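Home late again, feet killing me, tea gone cold while I looked for a pen. Month four in the packing room, or is it five? I started in the spring and it's December now so it must be more than that. I've lost track.

So. The new arm. It's been the only subject at break since Mello put it in, and I've been saying I'd write something down before I get so used to it that I forget what it was like before. Before was me and Duyên Mạch on either side of a bench, hands in tubs, picking odds and ends for the gift boxes until our thumbs went numb. A good shift was 1000 pieces between us. Duyên always said she could do it asleep and I think one night in the Cekholm rush she did!

Now there's the white table with the white walls round it, and the arm does the picking up, and we do... everything either side of the picking up. I lay the bits out, I watch, I tick the sheet, I move things when it goes for them at a silly angle. My back is grateful. My head isn't sure yet. It's a funny sort of tired, watching. I used to be able to have a whole conversation with my hands going and now I have to look, properly look, and then I come home with my eyes like sandpaper.

I've stuck these in so I remember what sort of stuff it gets given.

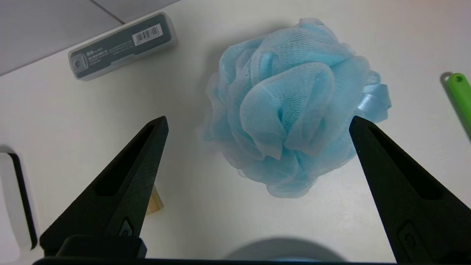
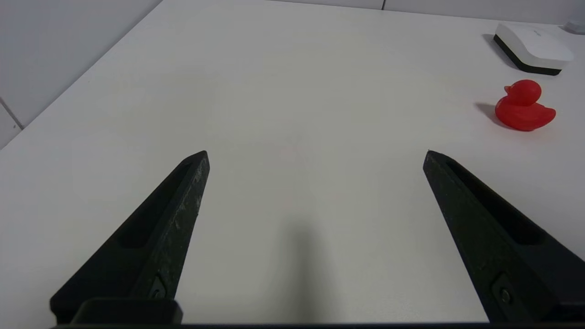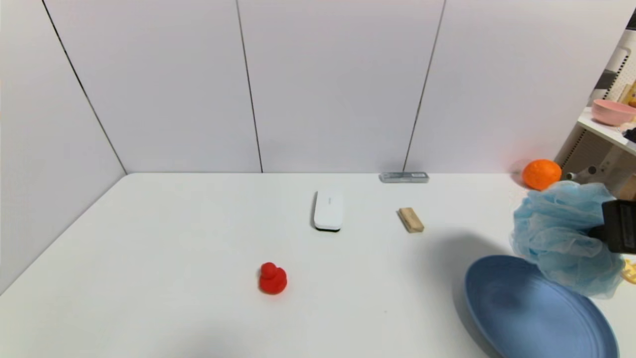
Bath puff first, then the duck, then the puff in the gripper with the duck on the table.

Packing Room Diary, no. 3

I must say I've got fond of that red duck. Duyên wanted it for her windowsill and was told no, it's on the list. Everything's on the list now. There's a list for the soft things and a list for the hard things, and the puff is on both after a long argument with the man from Colteck, who thinks anything with netting ought to have a page to itself. He might be right. A puff is a different shape every time you put it down, and I never once thought about that when I was grabbing them by the handful. I just grabbed them.

That's the bit I keep chewing over. They asked me to write down how I pick things up. How I PICK THINGS UP. I sat there with a form and a biro and couldn't get past the second line. You go for the middle? You sort of pinch? Duyên did hers in two minutes, drew a little hand with arrows, and the Colteck man took a copy of it away with him looking ever so pleased. I was a bit jealous, to be truthful.

What else. The hours. We've gone from 3 on a shift to 2, with the third moved over to the Azimi orders upstairs. No one's lost a job so far and Mello say that's how it'll stay, and I'd like to believe them, and mostly I do until I'm lying in bed. Upstairs is warmer but you don't get the radio. I was asked if I'd swap in the new year and I said let me think. The pay's the same. I'd miss Duyên, and I'd miss being rude to the arm under my breath, which I do all day long (it's very good for the nerves).

It's quieter as well. I hadn't expected that. You'd think a machine would be a racket but it was us making the noise, tubs banging and tape guns and everybody shouting for more tissue. Now if someone sneezes we all look up.

Training on the stop button again tomorrow, 2 hours of it, and bring your own lunch. I've got half a quiche left. Must ask Duyên if she still wants my old kettle, and must ring Mum before she goes to bed.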